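Stendent

撰文:Madhu Dubey
9月

Stendent是一套在共享工坊内搭建的人形取放机器人系统,由Brurkton工坊的成员分阶段完成。系统以一台双臂双足的人形机器人为主体,在书桌、抽屉与冰箱之间的狭小区域内抓取和放置瓶装饮料、水果一类的日用物品。项目名称同时指整机、配套的工作区和成员自行编写的控制程序,在工坊内部的记录里,三者常不作区分。

Stendent没有商品版本。机身骨架和关节模组为购入件,头部支架、线束、手部转接件及全部上层程序由成员制作。工坊保存有装配图、接线表和故障记录,接线表的更新最为频繁,装配图则有几处长期落后于实物。

名称

“Stendent”一词没有确定的词源。早期的接线表以它作为文件名前缀,后来各模块的配置文件沿用这一前缀,遂成为整机的名称。装配图的旧版上另有“桌边机”的写法,指尚未安装腿部、固定在台架上的上半身。腿部装上以后,这一写法逐渐停用,只在少数螺钉盒的标签上还能见到。

背景

Brurkton工坊原以木工和小型数控加工为主,机器人部分起初只占一张工作台。成员先后做过轮式底盘和单臂分拣装置,单臂装置能在平整台面上移动木块,遇到抽屉、瓶子和有高低差的家具时则经常失手。Stendent的设计由此出发,目标限定为居家环境里的取放动作,行走速度、负重能力和户外使用均未列入。

选用人形结构的讨论持续了较长时间。赞成者认为家具的高度和把手的位置都按人的身材确定,双臂结构便于一手扶住抽屉、一手取物。反对者认为腿部耗费大量调试时间,轮式底座已经够用。最后采用的办法是先装上半身,待手臂能稳定工作后再接腿部,机器在取物时以站定为主,只作小幅挪步。

发展过程

第一阶段的工作集中在台架上。上半身用螺栓固定,成员逐个检查关节零位,测量手臂自重造成的下垂,并把补偿值写入控制程序。这一阶段耗时4个月,其中相当一部分时间用于更换一批接触不良的插头。

第二阶段加装双足和腰部。腰部空间紧张,线束须从机械部件之间穿过,第一次布线时有一段信号线与转动件相擦,绝缘层磨损后造成手臂间歇性停顿。该故障在故障记录中占有整整两页,最初被误判为程序问题,拆开护壳后才找到位置。此后所有经过腰部的线都套上编织管,并在装配图上标明弯曲的最小半径。

第三阶段把机器移到布置成居家样式的房间,与书桌和冰箱配合调试。房间的地面为人字拼木地板,足底与地板之间的摩擦同台架区的橡胶垫相差较大,站立参数因此重新整定。成员在这一阶段放弃了原定的开冰箱门动作,把抽屉取物和桌面取物列为主要内容。

系统构成

机身

机身外壳以白色和银色为主,关节处为黑色。躯干上部为圆滑的壳体,腰部机械件较密,护壳只盖住一部分。壳体可以单独拆下,检修时通常先卸背面,再卸侧面。成员在壳体内侧写有编号,编号顺序与购入件的出厂说明不一致,装配时以内侧编号为准。

双腿在取物时保持膝部微屈。完全伸直的站姿曾在早期使用,手臂前伸时重心前移,踝关节需要持续输出较大力矩,电机升温明显。改为微屈后,膝、踝共同分担负荷,站立时间有所延长,代价是肩部高度略微下降,手臂可达的最高位置也随之降低。

手臂与手部

两臂结构对称,肘部可弯曲,腕部为圆柱形模组,上面贴有黄色系的标签。前臂下侧有一段外露的线缆,从腕部通向肘部,用扎带固定。把线改走壳内的方案曾经画过图,因检修不便没有采用。

手部为黑色多指结构,工坊记录中称为Berrada手。各指由腱绳牵引,张开依靠回位弹簧。抓握圆柱物体时,四指绕向外侧,拇指自另一面压住。抓握球形物体时,各指先收拢成浅碗状,再逐步加力。指尖胶套属于消耗件,磨光后塑料瓶身容易打滑,成员一般在胶套纹路变浅时更换。

转接件是整套系统里改动最多的零件。第一版用打印件制作,螺孔周围在反复拆装后出现裂纹。其后改为铝件,孔位却偏了一点,手掌朝向与腕部轴线之间存在夹角,抓瓶时瓶身总是歪斜。现用版本在铝件上开了腰形孔,可以微调朝向,调好以后再打定位销。

头部

头部支架上装有视觉模组和若干接线。因模组多次更换,支架上留有不再使用的孔,线缆也比最初设计多出许多,用彩色胶带区分用途。头部视角陡直向下,便于观察手和抽屉内部,远处物体则由房间里固定安装的相机补充。

头部视角与固定视角各有盲区。手臂抬到胸前时,手背会挡住被抓物体的下半截,固定相机此时较为有用;手伸到抽屉上方时情况相反,躯干常遮住固定相机的视线。控制程序对两路图像分别判断,结果不一致时暂停动作,等待操作者确认。

供电与线缆

系统采用有线供电和有线通信。一条黑色线缆自机身背后垂下,沿地面绕出,另有线缆从头部上方引向房间一侧。地面线缆留有较长余量,避免机器转身时受力。余量过长又会绕到足部附近,成员的做法是在每次开机前把它顺成一个大弯,弯口背向书桌。

电池供电曾经试过。电池装在背部后,整机重心后移,站立参数需要另存一套,两套参数混用时机器曾向后倾斜并被操作者扶住。此后电池支架被拆除,螺孔保留。

控制程序

控制程序分为底层和上层。底层负责关节位置、力矩限制和站立平衡,大部分沿用关节模组附带的库。上层由成员编写,名为Flolletti,用来组织“移近、张手、合拢、抬起、移动、放下”等动作段。每个动作段有各自的进入条件和退出条件,条件不满足时机器停在原位,不自行尝试下一段。

Flolletti的早期版本把整套动作写成一条连续轨迹,瓶子的位置稍有偏差,手就会在空处合拢,或者用指背把瓶子推倒。改为分段以后,机器在合拢之前重新估计一次物体位置,手指停在物体旁侧,掌心朝向物体,待位置确认后再前移。这一停顿让整套动作显得缓慢,成员曾几次缩短停顿时间,又因推倒瓶子的情况增多而改回。

力度控制按物体类别设定。硬质塑料瓶允许较大的握力,软质瓶在握力过大时瓶身凹陷,液面上升,瓶盖若没有旋紧就会渗液。水果的握力设定最低,果皮留下压痕即视为失败。类别由操作者在开始前选定,程序不作自动识别。自动识别功能列在待办事项里,至今没有动工。

示教与记录

动作的初始数据来自遥操作。操作者佩戴手套和臂带,机器跟随操作者的手臂运动,系统同步保存关节角度和各路图像。一段可用的示教通常只包含一次取物,操作者中途犹豫、改换抓法或碰到家具时,该段予以标记,不与其他数据混放。

工坊规定每组示教12段,组与组之间检查一次手部温度和地面线缆。连续操作会使操作者手臂疲劳,后面几段的动作往往偏低,手腕容易蹭到抽屉前沿。示教人员因此轮换,换人时要重新校准臂带,校准不准的直接表现是机器的手比操作者预想的位置偏出一截。

数据文件按物体和起始位置命名。早期曾用操作者姓名缩写命名,查找时十分不便,Dubey后来整理了旧文件,统一了命名方式,并删去缺少图像的段落。整理后的目录在工坊的服务器上保存,另有一份副本存于移动硬盘。

工作区布置

工作区由一张白色长桌、抽屉和一台灰色冰箱组成。长桌斜向放置,冰箱在桌子的远端,机器站在桌子右侧,面朝桌与冰箱的交界处。桌子前沿有一段内凹的浅弧,手臂下垂时手部可以从弧口旁经过,桌面换成直边时此处常发生磕碰。

冰箱与桌子之间只留窄缝。缝隙过宽时,倒下的瓶子可能掉进去,机器没有能力取出;完全贴紧则影响桌腿的摆放。桌面上除取放物外一般不摆东西,反光的小件也会收走。冰箱表面较光滑,能映出物体的颜色,绿色瓶盖的倒影曾被视觉模组当作另一个瓶盖,后来程序中加入了冰箱面板的遮罩区域,倒影引起的误检才减少。

抽屉由操作者事先拉开。半透明的抽屉边缘在图像中不易辨认,程序以右侧圆角作为参照。瓶子横放在抽屉里时,瓶盖朝向影响抓取:瓶盖朝外,手指容易扣住瓶颈;瓶盖朝内,手须伸得更深,手背会顶到上方的面板下沿。

典型作业

桌面取瓶是最先稳定下来的作业。瓶子竖立在桌面远端,机器抬起右臂至大致与肩同高,张开手指靠近瓶身,停顿后合拢并抬起。瓶子位置太靠近桌沿时,成员会先把它往里挪一些,以免失手后跌落地面。

瓶子与抽屉之间的转移较难。瓶身握在手中以后往往倾斜,竖直放入浅抽屉并不可行,须先转腕使瓶身接近水平。放下时瓶底先接触抽屉底面,再松开手指,顺序颠倒会使瓶子滚动,撞到抽屉里已有的物品。抽屉内以存放一只瓶子时成功率较高,存放多只时手指常被相邻的瓶身阻挡。

圆形物体的抓取用于检验手部的合拢次序。青柠、青苹果等大小不一的水果都作过试验,小件在掌心内容易转动,抬到一半时从指缝漏出。把拇指的合拢时刻提前以后,情况有所改善,但果蒂朝向拇指时仍不稳定。程序因此要求在抬起后停留片刻,由操作者确认再移动。

各项作业都计入故障记录。记录栏分为未抓到、抓后滑落、碰倒、线缆受力和其他。一次完整的测试日安排多达14轮取放,遇到腱绳松弛则提前结束,松弛后的手指回弹不齐,继续测试得到的数据没有用处。

维护

日常维护包括检查腱绳张力、清洁指尖胶套、紧固转接件螺钉和察看腰部线束。腱绳在手掌侧面留有调节口,每次旋转调节螺钉不超过半圈。成员曾一次旋得过多,导致小指无法完全张开,在抓瓶时先碰到瓶身,排查时被当作视觉误差,花了一个晚上才找到原因。

足部的检查较为简单,主要看足底有无砂粒。木地板上的划痕多由砂粒造成,房间另备扫帚一把,开机前清扫机器站立的区域。关机时先让双臂下垂,再由两人扶住躯干,切断关节供电后机器不能自行保持站姿,单人关机在工坊规则中不被允许。

安全措施

急停按钮装在操作台上,另有一只带长线的手持急停,由站在机器侧面的人拿着。手臂前伸时,任何人不得把手放在桌面与冰箱交界处。物品的补放在手臂收回后进行,操作者须口头确认,口头确认的用语贴在操作台旁。

瓶内液体也在规则之列。瓶盖须旋紧并倒置检查,碳酸饮料不得使用。

取放作业图 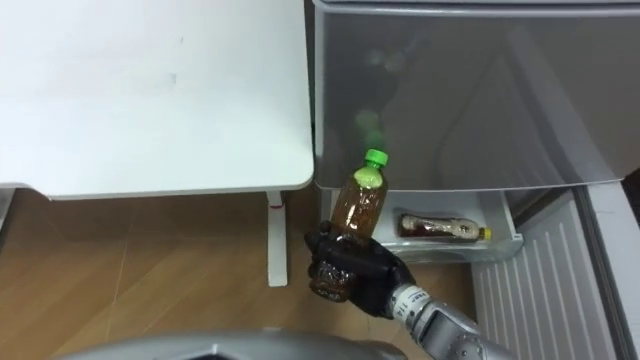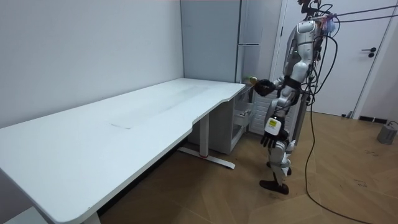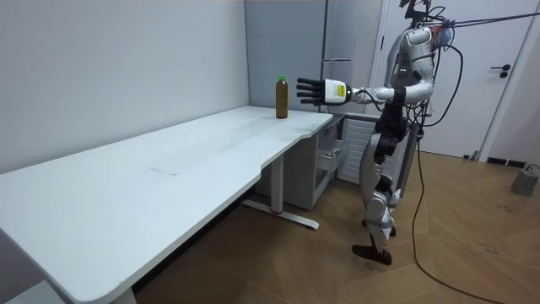
Stendent在桌边的取放作业。图一为手持绿盖瓶,抽屉内另有黄盖瓶;图二为手持黄绿色圆形物体;图三为张手朝向桌上的绿盖瓶。

现状

Stendent仍在Brurkton工坊使用,工作内容以积累示教数据和修改Flolletti的动作段为主。腕部转接件的下一版图纸已经画出,腰形孔的位置向外移动,以便在不拆手的情况下调整。抽屉开合由机器自行完成的方案尚在讨论,主要困难在于拉开抽屉时躯干需要后退,地面线缆的走向须重新安排。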